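4. Arming the Plelto home alarm

Do this after the door sensors are paired (section 3). Updated 3/9/26.

1. Close all doors and windows. Panel wont arm with one open.
2. Press and hold AWAY for 2 seconds. One beep.
3. Enter your code, then leave. Exit delay is 153 seconds, can't be changed on the Gornora panel.
4. Coming back in: code first, lights later.

Note: 2 wrong codes locks the keypad. Wait for the green light, try again.

Caution: the panic button calls the Yeon monitoring desk right away. Dont test it without phoning them first.

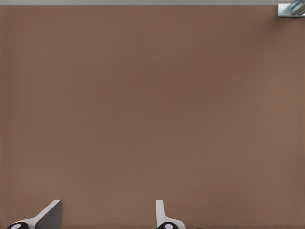

Motion sensor next. Peel the backing, press it on the wall at shoulder height, facing the room you care about. Keep pets in mind. For the walk test, clear the floor or tabletop in view so it's a plain stretch like the brown one here, nothing in the middle. Then walk across. Red blink means it saw you.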